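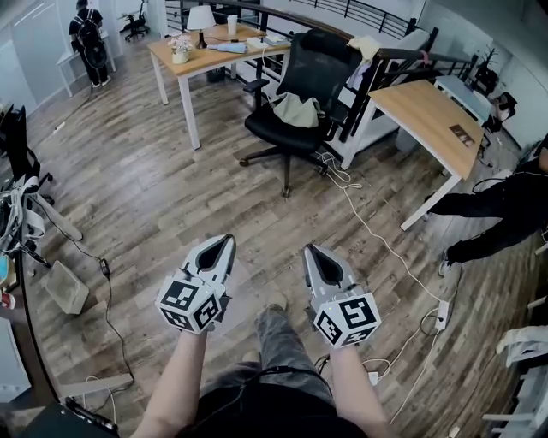 Oak-topped desks and a black mesh office chair on the upper floor at Goltcombe, beside the staircase railing.

Goltcombe opens its upstairs workroom to members this June

GOLTCOMBE - The upstairs workroom at Goltcombe will open to members in June, adding a bright, homey place to work at the top of the stairs. The room has been furnished by Drurkano, the small office outfitter that also fitted out the ground floor, and we could not be happier with how it feels to sit down up there!

The desks have light oak tops on white metal legs, and they stand on a wood-grain laminate floor in weathered gray-brown. Drurkano suggested setting some of the furniture at an angle instead of lining everything up against the walls, and it makes the room feel much more like a study at home than an office. A table lamp with a white shade, a little vase of pink and white flowers and a potted plant do the rest.

Goltcombe began as a shared workspace for people who were tired of their kitchen tables, and it now has 154 members. Many of them have been asking for a quieter spot away from the front door, where deliveries and phone calls come and go all day. The upper floor is for exactly that kind of work - reading, writing, sorting through a stack of papers with a cup of something close by.

Power strips are at floor level, so laptops and lamps can be plugged in without a walk across the room. The mesh chairs are on casters and members are welcome to roll them to whichever desk suits them. Bags can go on the white shelving by the stairs. We ask only that desks are cleared at the end of the day, cups included, so the next person finds a clean top.

The work was paid for in part by the Boutros Fund, which supports shared workplaces in small towns and gave its grant toward furniture and lighting. Goltcombe is very grateful for the help. The older desks from upstairs have gone to Tosow, a repair workshop, where they will be sanded down and sold at low cost to students.

Members can use the upstairs workroom from 8 a.m. to 7 p.m. at no extra charge. Day visitors are welcome too, with a day pass from the front desk on the ground floor. Anyone who would like to look around first can drop in between noon and 2 p.m. throughout June - come on up, try a chair and stay a while.

About Goltcombe
Goltcombe is a member-run shared workspace with desks on two floors, open to freelancers, students and anyone who needs a good place to work.

Press inquiries: please contact the Goltcombe front desk.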